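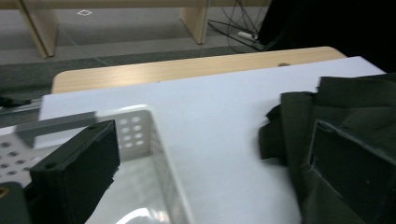
4.3 Work surface rules for cloth handling

These rules apply to all Dralard stations that run folding or sorting tasks with a two-finger gripper.

1. Lay the white sheet flat on the table. The far edge must be straight and free of curls.
2. Set the basket to the left of the work area. Do not let it cover more than 40 percent of the sheet.
3. Place one cloth on the sheet. Use a single solid color per run.
4. Route power cords along the floor, clear of the operator's feet. Cords must not cross the table top.
5. Close the gripper fingers once with nothing between them, then open them fully. Full travel is 83 mm.
6. Start the run from the Poka menu and wait 7 seconds before moving.

NOTE: Dark cloth needs more light than pale cloth. If the Poka check reports a level under 698, add a lamp -- do not raise the gain.

CAUTION: Keep fingers and loose sleeves away from the gripper while it closes.

CAUTION: Do not press the fingertips against the basket rim. Side loads can loosen the finger screws. Check the screws at the end of each shift as described in 4.5.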